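Home > Floor care > Oils and finishes > Zumska Floor Oil, Natural

Zumska Floor Oil, Natural
Made by Varinex
Sold and shipped by Clundwood
$60 per tin
In stock

A penetrating oil for bare or previously oiled timber floors. We stock it because it does a fairly narrow job well. The label makes larger promises, and we go through those further down the page. 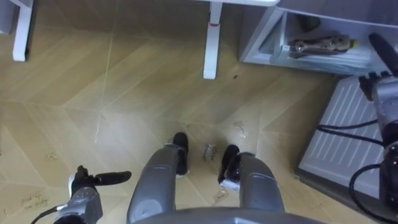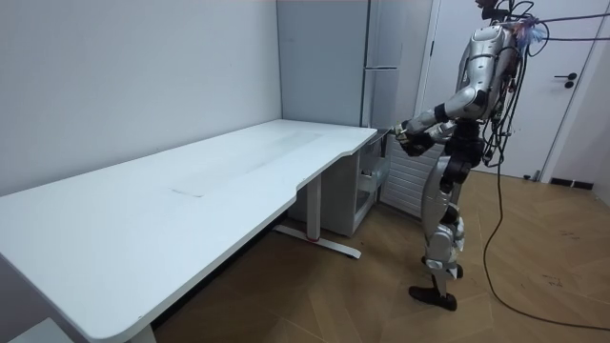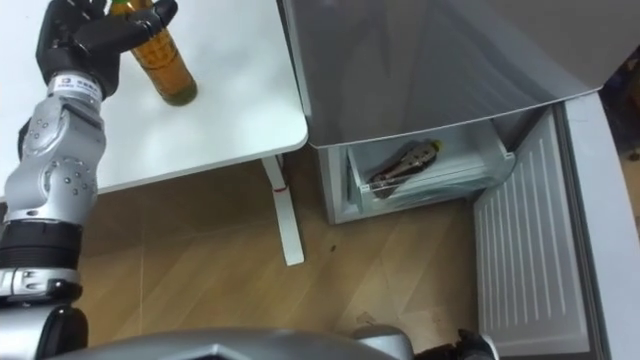

Most people who buy a floor oil have a pale floor and want it to stay pale. The tin says "invisible finish", and we'd ask you to treat that with some suspicion. Oil darkens timber. On boards like the ones in the first photo, light wood laid in a chevron-like pattern with the seams running off at angles, a small shift in colour is easy to spot, since each plank meets its neighbour in a different direction and catches the light differently. Zumska Natural goes a shade warmer on pale timber and stays there. If you wipe a damp cloth over a bare patch and dislike the colour you see, you probably won't like the oil either. Try the White version, and try it on an offcut.

What the maker says, and what we think

"One coat coverage." We wouldn't. One coat looks fine for a few weeks, then the path from the door to the kitchen starts to look thirsty. Every floor we've been happy with had 2 coats, and old softwood took more. Budget for that before deciding the tin is good value.

"Stain proof." No oil is. It buys you time to fetch a cloth. Red wine left overnight will mark it, and so will a wet pot plant saucer. Ink and marker soak in fast, and if either is already on your boards, the oil will seal it in nicely, so clean or sand first.

"Dries in 4 hours." In a warm room with the windows open and a thin coat, yes, you can walk on it in socks. We wouldn't put a rug down that day, or that week. Furniture can go back sooner if you lift it and don't drag it.

"Low odour." Lower than the old formula, which is a modest achievement. Our shop still smelled of it the next morning.

"Easy spot repair." This one we'll give them. You can sand a scuffed patch by hand, wipe on some oil, buff it off and struggle to find it a month later. Try that with polyurethane. It's the main reason we carry the product at all.

Where we would use it

Bedrooms, studies, hallways with sensible people in them. Solid boards, and engineered boards with a decent wear layer. Parquet and angled patterns are fine, but work along one row at a time and don't let a puddle sit in the joins, where it goes tacky and collects fluff.

Where we would not

Bathrooms and laundries. Laminate or vinyl of any description (it has nowhere to go and will stay sticky). Floors with an old varnish on them, unless every bit of it comes off first. Factory-finished boards are the usual source of complaints – drip some water on the floor, and if it beads up and sits there, put the tin back on the shelf.

Putting it on

Sand, vacuum, then vacuum again. Stir the tin properly, right to the bottom. Spread thin with a short-pile pad, leave it to soak, and wipe off everything that's still shiny. People skimp on the wiping and then write to us about sticky patches. Lay used rags flat outside to dry before they go in the bin. Oily rags bunched up in a bucket can heat themselves and catch fire, and the warning on the tin is printed far too small.

About the ratings

The maker's site quotes 1,078 customer reviews, nearly all glowing. We read a fair number and most seem to have been written within days of the job, when any floor looks good. A review after two winters and a dog would be worth more to us. If you have one, please send it, even if it's rude.

Often bought with it

Clundwood buffing pads, white
Ng soap concentrate for oiled floors (worth having; ordinary floor cleaner strips the oil)
Zumska Maintenance Oil – the same thing thinned, as far as we can tell, and you may well manage without it

Returns

Unopened tins only, with the receipt. Tinted tins can't come back. Sample sachets are available in Natural and White, and we'd much sooner sell you one of those first.

Price checked Thu 29 March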